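Measurement and Error in the Introductory Chemistry Lab
Notes for the second session
Morfudd Price
11th July

Last time we got through the safety rules and most of you signed the sheet. We now move on to the part of chemistry where you find out how wrong you are, and by how much. People expect this to be a short topic.

Start with the difference between accuracy and precision, which the newspapers treat as one word. Accuracy is how close you are to the true value. Precision is how close your results are to each other. A student who weighs the same beaker five times and gets the same wrong number five times is very precise. He will also be very confident, and confidence goes on the report in ink.

A bathroom scale that reads four pounds light every morning is precise and inaccurate. Many people own one on purpose.

Errors come in two families. Random errors push your reading up one time and down the next: a draft on the balance, a shaky hand, a guess at the last digit. If you repeat the measurement enough, they partly cancel. Systematic errors push the same way every time and do not cancel, however long you stay in the lab. A balance that was never zeroed will be wrong on the first weighing and equally wrong on the sixtieth. Repeating it only gives you a nicer-looking average of the wrong thing.
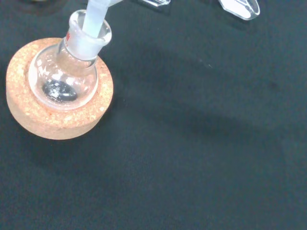 Glassware is sorted by how much it can be trusted. At the bottom are beakers and ordinary flasks. The lines on the side of a beaker are there to give you a general feeling. Most are good to within 5 percent, so a beaker that claims 200 mL may be holding anything from 190 to 210. For an ice bath, fine. For a standard solution, I will take marks off, and I will enjoy it slightly.

In the middle are graduated cylinders. They are decent if you use the smallest one that holds what you need. Measuring 3 mL in a 100 mL cylinder is like timing an egg with a calendar.

At the top are volumetric flasks, pipettes and burets. A volumetric flask has one line and does one job. It is marked TC, "to contain," meaning the stated volume is what's inside when you fill it to the line. A transfer pipette is marked TD, "to deliver," meaning the stated volume is what comes out. A little liquid stays behind in the tip. The maker has already allowed for it. Every year somebody blows it out anyway, out of tidiness, and then writes two paragraphs on human error without mentioning it.

On that subject: "human error" is not an acceptable entry in the discussion section. All of it was human. Say which human thing, which direction it pushed the result, and by how much if you can estimate it.

Reading the meniscus. Water climbs slightly where it touches glass, so the surface curves. Read the bottom of the curve, with your eye level with it. If your eye is too high, you read a cylinder too full. If too low, not full enough. This is parallax, and it is the same reason the passenger always thinks you are driving at a different speed than you are.

On a buret the scale runs from the top down, so everything I just said about high and low turns over. Draw it for yourselves before the session. I have drawn it on the board for years and it has never helped as much as people drawing it badly on their own.

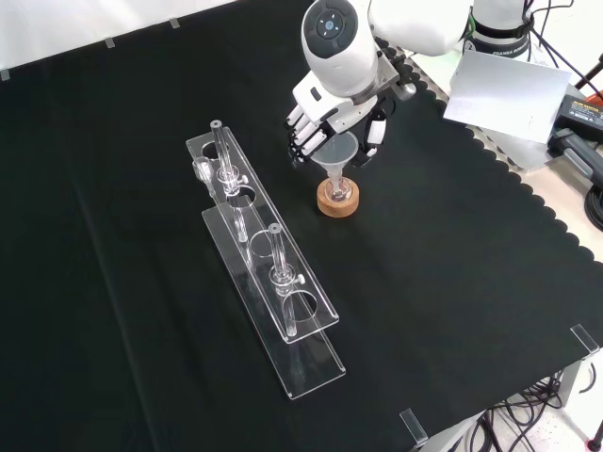

Significant figures. Report all the digits you are sure of, plus one you estimated. A buret marked every 0.1 mL can be read to 0.01 mL. If the level sits right on the line, write 24.30 and leave the zero where it is. That zero is information. You squinted for it.

Calculators are no help here, being willing to say anything. One of last October's reports gave a density of 1.0384615 g/mL from a mass read to three figures. The last several digits were the calculator's own work and should have been credited.

The rules, briefly. When you multiply or divide, the answer gets as many significant figures as the weakest number you put in. When you add or subtract, go by decimal places. Round once, at the end.

Worked case. Your solid weighs 3.196 g and your volume, from a cylinder, is 1.5 mL. The density comes up as 2.130666 and so on. You may report 2.1 g/mL. Yes, the balance was expensive. The cylinder wasn't, and the cylinder wins.

The mass may also be written as 3,196 mg. Changing units does not buy you any more figures, though people do try.
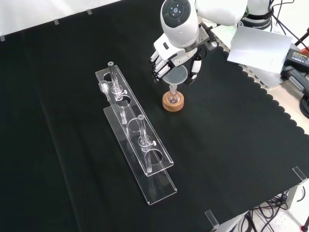
Outliers. Sooner or later you will have four results that agree and one that doesn't, and you will want the fifth one gone. You may drop it if you know what happened: you spilled some, you misread the mass, you ran past the end point while talking. You may not drop it for being ugly. If you have no reason, run it through the Q test (the table is on page 61 of the lab manual) and report what you did either way.

Thierry Guérin, who taught this course before me, kept a folder of outliers that had been crossed out and later proved to be the only correct result on the page. It was a thick folder.

For next time: read the chapter on titration, and bring a notebook with bound pages. Loose sheets will be treated as rumors.

Comments

Sevel
Is the 5 percent for beakers of the full volume or of whatever you've poured in?

M. Price
Of the full volume, usually. It gets worse as you pour in less. Check what's printed on the glass.

Kanovance
The buret thing finally makes sense after drawing it. My drawing was terrible, as promised.

Hrubý
What if the calculator is right though

Maltia
Page number for the Q test is different in the older manual, it's in the back with the other tables.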